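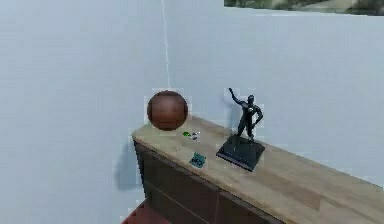

A cabinet with a pale wooden top and a much darker front, tucked into the corner.

I'd been meaning to go to the Trundside open houses for years, and every year I remembered the Monday after. This time Eirlys Wogan (old friend, terrible timekeeper, excellent company) put it in my phone herself, so on 11 September 2026 there we were at the bus stop with a flask and far too many biscuits.

If you haven't come across it, the idea is that people in Trundside open up their homes for the day and let strangers wander round. Old ones, new ones, half-finished ones. You pay £5 for a paper map, which gets you in everywhere, and after that you just walk. The town is all hills, so wear proper shoes. I didn't, and I had a blister by the second house.

We started at the top with the old schoolmaster's house on Okdale Road, mainly so that the rest of the day would be downhill. The queue was out of the gate! It was worth it for the staircase alone, which is so narrow that they send you up in batches and somebody shouts when it's clear to come down. The owner told us she got her bed in through the window. I asked how she'd get it out again and she said she was planning to die there, quite cheerfully, and went off to see to the next lot.

Then came number 134, which I'd circled on the map because it said "garden" with a little star. The garden is lovely, long and thin with plums at the far end, and there was a table of jam for sale. I bought two jars and carried them for the rest of the day, clinking like a milk float. Eirlys bought none and ate most of one of mine on the way home with a biscuit for a spoon.

Lunch was at the Lindgren, the café by the bridge. Go early. By one o'clock they'd run out of soup and were down to cheese scones, though they were very good cheese scones, and the tea came in a pot big enough for four. The woman at the next table had come by train from the coast and was doing every single house with her mother, ticking them off in biro. We'd managed two by then and felt a bit feeble.

The afternoon was the newer places, and I liked those more than I expected to. I'm nosy about how people live, and you learn far more from a plain modern house than from a grand one.

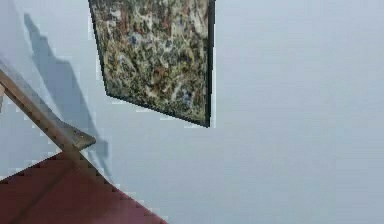
What I kept thinking about was heating, which tells you my age. Sunita Yazzie gave a talk on it in the church hall at three, all about draughts and loft hatches and where the warmth goes in a terrace, and she was so funny about her own freezing bathroom that people stayed behind to ask questions. She reckons most of us should start with the letterbox. I came home and held my hand up to ours and yes, there's a gale coming through it.

We'd hoped to squeeze in the old Jekon bakery as well (it's flats now) but the last entry was at four and we were still on the wrong side of the river, arguing over which way up the map went. Next year.

A few practical bits. The bus drops you at the top of the town, but the one home goes from the bottom, outside the chemist. The church hall has the only loos marked on the map. Several houses ask you to take your shoes off, so check your socks for holes before you leave. They're doing a smaller one in November, evenings only, with the jam table moved indoors, and Eirlys has already put it in my phone.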